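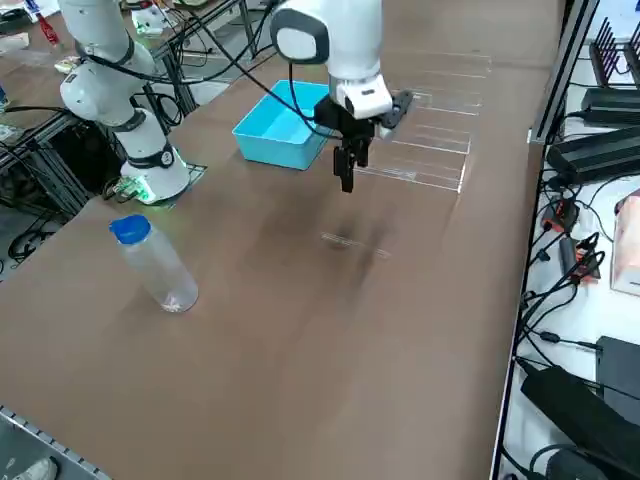 Which gripper should be fitted for transparent items, the Etley or the Kulari?
For the present, the Etley. The Kulari closes more quickly, but its contact signal is not dependable on thin-walled plastic, and the fault recorded in this ticket remains open against it.

Ticket 660
Queue: Nonmont cell support
Subject: Gripper reports "held" with no item between the fingers
Status: Open, awaiting supplier
Priority: Normal
Equipment: Dual-arm table, parallel grippers, Mathur controller

Summary of fault

During the comparison of the Etley and Kulari grippers, the controller recorded a successful grasp on several occasions when the fingers had closed on nothing. The arm then carried out the full move to the bin and opened as though releasing an item. No alarm was raised. The fault has been seen only with the Kulari, and only where the programme calls for a clear item. Opaque test blocks of the same width are handled correctly by both grippers.

Log

September, 09:10. Ticket raised. The operator reports 26 false "held" messages in a run of 900 cycles. The run with the Etley, using the same programme and the same closing force, returned 2. Both sets of results have been copied to the shared folder.

09:45. Support asked whether the fingertips had been cleaned before the run. Confirmed. Support also asked for the cable connections at the tool end to be checked. Both connectors were seated fully and the locking rings were tight.

10:30. Closing force lowered by one step. No improvement. Closing force returned to its former value.

11:20. The wrist camera was considered as a second check on the grasp. It is of little help with clear plastic, as the edges of the item are lost against the brown table top. The operator asked whether a lighter mat could be laid under the pick position. Support has no objection, provided the height offset is measured again afterwards — the present value must not be reused.

13:05. Table view added to the ticket for reference when reading the cable and reach notes that follow. 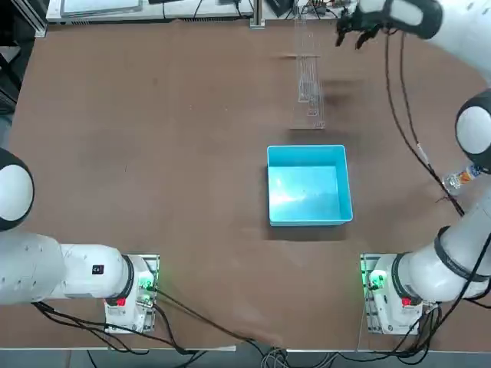
Table view: both arm bases, open blue bin, clear rack and gripper cables.

13:20. Cable routing reviewed. The loops from the gripper are slack and run down the right half of the table. Support advises that they be clipped to the upper link before the next long run. A pull on the cable during the move could disturb the finger position reading, although there is no evidence at this stage that it has done so.

14:15. Controller parameters compared line by line with the copy held at Nonmont. One difference found: the "minimum opening on grasp" value had been left at zero in the Kulari profile. With that setting the controller accepts fully closed fingers as a valid grasp. The Etley profile carries a non-zero value.

14:40. Value corrected in the Kulari profile and the controller restarted. A short run was completed without a false message. The run was too short to be set against the morning figures and should not be quoted in the comparison report.

15:30. Query sent to the supplier. The printed guide gives a default for this parameter, but the profile file supplied with the gripper does not contain it. The supplier has been asked which of the two is correct, and whether other profiles issued with the same release are affected.

Actions outstanding

Operator: clip the gripper cables, then repeat the full run with the corrected profile. Record closing force and finger position for every cycle, and not only for those that fail.

Support: hold the comparison report in draft until the repeat run has been received. The earlier Kulari figures are to be kept in an annex and marked as taken with the incorrect profile.

Supplier: reply awaited on the default value.

Other users of the Mathur controller are asked to open their gripper profile and check the same line before starting unattended work. Where the value is zero, please add a note to this ticket; a new one need not be raised.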